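Two Shifts In

Posted 18 October 2021 by the break room blogger

I work in product testing at Ondar. We test small kitchen appliances, mostly toasters and toaster ovens, for companies that want to know how long the things last and how they hold up to normal use. I have done this job since before we moved to the Park building. Until May, all of it was done by hand. You put bread in, push the lever, wait, take the toast out, write down what you saw, and start over.

In May we got the first arm on the toaster bench. The plan was for it to take over the loading and unloading, and for us to do the setup, the grading and the write-ups. There were four of us on that bench. There are still four of us, but two now spend most of the day on other things, and I am one of them.

I will say what got better. My wrists don't hurt at the end of the week. A full run on one model is 298 cycles, and I used to do those in blocks of 40 with a break between. I don't miss that. The log fills itself in with the times, so we stopped arguing over whose handwriting it was.
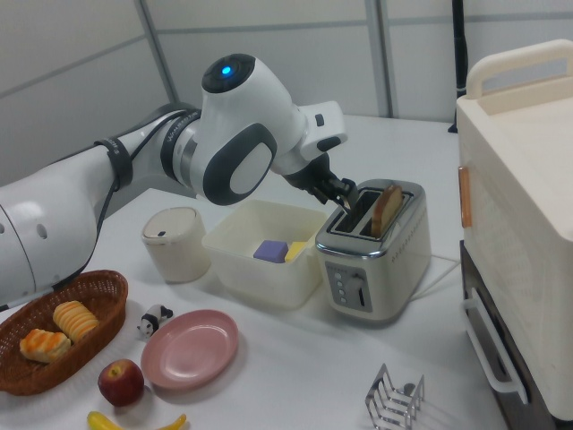
What got worse is harder to put a number on. When you handle toast all day you notice things. A lever that feels gritty, a slot that smells a little off, a cord that gets warm. None of that is on the form, and I used to walk over and mention it to whoever was writing the report. Now I only hear about a problem if it stops the run. I asked for 30 cycles by hand at the start of every new model, before the arm gets it. We got 15. I'll take it.

The other change is talking. Two people at a bench doing the same dull thing will talk for hours. Now one person watches and the rest of us are at desks with the door shut on account of the noise. I eat lunch with the Dovard line people more than I do with my own group.

The pay is the same. The new title is test technician II, and it came with a training course that was fine. They have told us the blender bench is next, under a project called Brundudard, and the people over there have been asking me what to expect. I tell them to get the hand cycles written into the plan before the equipment shows up, and to ask who gets called when it stops after hours. We didn't ask, and for the first month it was me.

6 comments
Share 11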